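Ticket 76: thermostat app keeps dropping the schedule
Opened by: Līga Strazds
Status: open

Hi again! So the Kollow app lost my heating schedule overnight, third time this month, and I woke up to a very chilly living room. The thermostat itself is fine (I can still turn it up by hand), but the app just shows a blank week. I've signed out and back in, swapped the batteries, and rebooted the router twice. Firmware is whatever it pulled down on 2021-02-25.

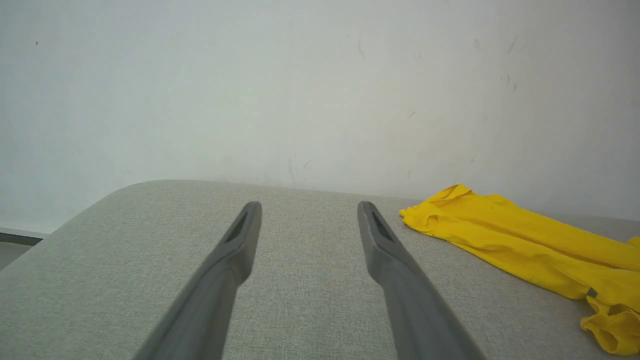
I tried Povilas's suggestion and deleted the "Evening" preset before adding it back. It held for 20 hours, which got my hopes up, and then poof, gone again! I was stretched out on upholstery in that same light gray, phone in hand, when the whole week went blank right in front of me. No error message, no spinner, nothing.

One more thing, the app clock runs 7 minutes behind my phone. Could that be it? I've turned off automatic time and set it myself, and I'll leave it alone for the next 30 hours.

Update: still there this morning, but Saving a new preset gives me "try again later." Log attached, Ha-rang asked for the long one.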